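Progress report to the Thakur Fund: Corkthorpe Pipeline Liaison Project
January 2019

Dear Satish and all at the Fund,

Thank you, as ever, for your patience while we waited for the hearing papers. I had hoped to write in November, but the inspector put back the closing date for comments and it seemed kinder to send you one proper letter than two half ones!

The door-to-door work along the Aramen gas pipeline route is now finished, and we have replies from 716 households, which is more than I dared hope for when we set out. 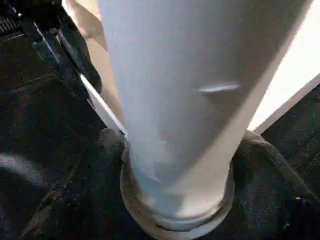 Most people told us the same thing: they want to know when the digging will reach their lane, and whom to ring if the water goes off. Skandico, who hold the building contract, have agreed to give 15 days' notice of any road closure (we had asked for more, but it is a fair start).

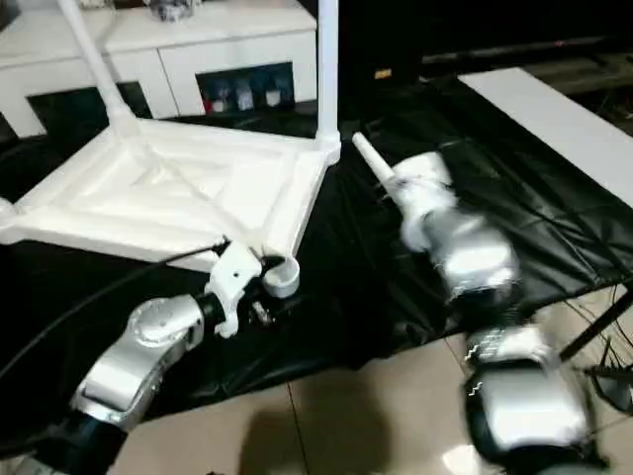 Photo: Pallavi Bhatia

Nuwan Bhattacharjee has been going through the land access agreements with the farmers, and has got through almost 16 of them, some over a very long pot of tea. Two families are still unhappy about the drainage on the lower fields, and I do think they have a point, so we have asked for a fresh survey before anything is signed. 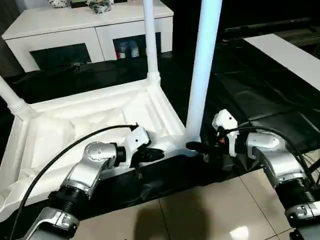 Will the project need more money before the hearing?
We expect to manage on the present grant, provided the survey is paid for by Aramen, as their letter suggests.

Do come and see us in the spring, when the lanes are a little less muddy.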